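White work table: live with it, coat it or cover it?
Forum: Workshop and Hobby Room > Benches, Tables and Storage

marlpit
Posted 8th November

I bought a big white table in March from the Clerance outlet in Osbridge. It's the Vikunport, the larger of the two sizes. I paid 260 for the top and legs together. We use it for all kinds of things: cutting, gluing, a bit of electronics, sorting parts.

Size and height are fine. My question is the white. I wipe it down every evening and there are still gray rub marks from metal stuff that gets pushed around on it. Dish soap does nothing. Glass cleaner does a little. I don't know what the finish is, the leaflet only says "easy care surface."

Options as I see them: leave it alone, put some kind of clear coat on it, or cover it with a mat. What do people do?

tinbucket
Rub marks from metal are usually metal left on the surface, not scratches. Melamine sponge, damp, light pressure. Try it on the underside first if the underside has the same finish.

hollis_lane
Don't use a melamine sponge on a glossy top. It's a fine abrasive and it will leave a dull patch, and you'll see that patch every time the light comes from the side. I did this to a kitchen counter and ended up doing the whole counter so it matched.

tinbucket
I said light pressure. I've used one on my own white table for years.

hollis_lane
Is yours glossy?

tinbucket
Satin.

hollis_lane
Then it isn't the same thing.

oatmeal77
I'd want to know how shiny it is before telling anyone to rub anything on it. Marlpit, can you post a picture?

marlpit
I'd call it closer to matte than anything. I can't get a photo to show the rub marks, they only come up under the ceiling light when you stand at the far end. It's plain white all over, no pattern or grain.

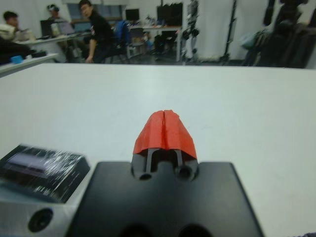 gravelroad
I'd skip the clear coat whatever else you decide. Most of those factory finishes don't take a coating unless you sand first, and once you've sanded you own the problem. A neighbor's bench peeled in sheets along the front edge where people lean on it.

benchleg
Agree on the coating. If you do want to take marks out of something glossy, wet sanding with 2000 grit and then plastic polish works, but you have to do the whole top or it looks patchy. I wouldn't do it on a table you plan to keep dragging metal across.

marlpit
Sanding the whole top is out. I need it most days.

oatmeal77
Cover it. I have a gray Longo mat on mine, the roll kind you cut to length. It took 2 days to lie flat. Glue peels off once it's dry. I cut it short so there's a strip of bare table along the back for cups and the lamp.

hollis_lane
Mats are OK, but small screws bounce on the soft ones and end up on the floor. I also went back to bare white for sorting because dark parts are much easier to see on it.

oatmeal77
Mine is pretty firm. I don't have the bouncing problem.

marlpit
Seeing small dark parts is why I picked white in the first place. It really does help. I'd be sorry to cover all of it.

gravelroad
So cover half. Metal and glue on the mat, sorting on the bare half. Tape a line down the middle if other people use the table.

tinbucket
Tape leaves residue. Use the edge of the mat as the line.

gravelroad
Masking tape doesn't if you change it once in a while.

tinbucket
It does if it sits in the sun all summer. Ask me about my windowsill.

benchleg
Felt pads on anything heavy that stays on the table. They cost next to nothing. A lot of rub marks come from the feet of a vise or a power supply getting shoved over to make room.

marlpit
OK, felt pads are easy, I have a sheet of those in a drawer. I'll order a mat for the left half. It's around 50 for the length I need. I tried the melamine sponge on the underside near a leg and can't see any difference in the shine, so I might try it on one mark at the back corner.

hollis_lane
Look at it from a low angle with a flashlight before you do more than one.

marlpit
Will do. Does anyone know if the Longo mat can be cut with a regular utility knife, or does it need the heavy scissors?

oatmeal77
Utility knife, new blade, two passes. Cut it on the garage floor, not on the table.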